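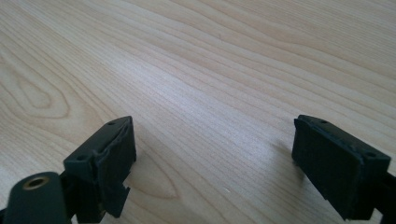

Notebook > Perception > Pivura tracker

May, written up by Soledad Becerra

Tracker drift on the bare table again. The pose estimate from the wrist camera holds well while there are objects in view, then slides once the view is mostly table. I had put this down to a lack of features, but the count is fine: the detector was asked for 700 and gets close to that on most frames. The trouble is where they land. The wood gives long wavy grain lines running diagonally, and a point on a line like that can slip along it with hardly any change in the patch score. The nested loops on the left-hand side are better, they have a proper point to them and matches there stay put. The other strong corners are the small round holes in the top faces of the fingers. Those move with the camera, so every one that gets through the mask votes for "we haven't moved".

Checked the mask next. It was drawn for the old finger positions and only covers the fingers when they are nearly closed. With the jaws wide open a strip of both fingers is left unmasked, and the shadows beside them aren't covered at all.

Changes made in the Pivura branch:

- mask is now computed per frame from the jaw width, with a margin for the soft shadow on the inner side of each finger
- points with a low smaller eigenvalue are dropped before matching, which gets rid of most of the straight grain
- detector grid set to 4 by 3 cells, so one good patch of grain can't take all the slots
- a frame with fewer than about 100 inliers is marked weak and leans on the IMU

Reran the set of clips we keep under Meléndez. The slow sideways slide has gone from the table-only stretches. There is still some error in yaw on quick turns and I think that is timing between camera and IMU, which I haven't touched.

The jaw width comes from the Volisora encoder log and lags the video slightly. I widened the mask margin to hide this. It would be better to fix the offset in the loader.

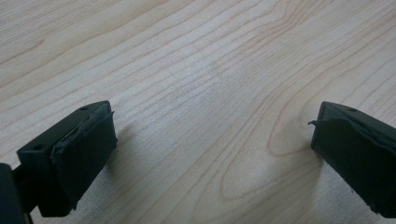 What happens to a clip when tracking is lost partway through?

The loader splits it at the last good keyframe and saves the parts as separate clips, and any part too short to train on is thrown away. The old behaviour of joining them up by interpolation is still there behind a flag, off by default.

Left to do: move the eigenvalue threshold out of the code and into the config, log the inlier count per grid cell, and rerun the Pladent clips with the new mask. Their jaw width is stored in different units, so check the conversion before believing the result. Branch is pushed but not merged.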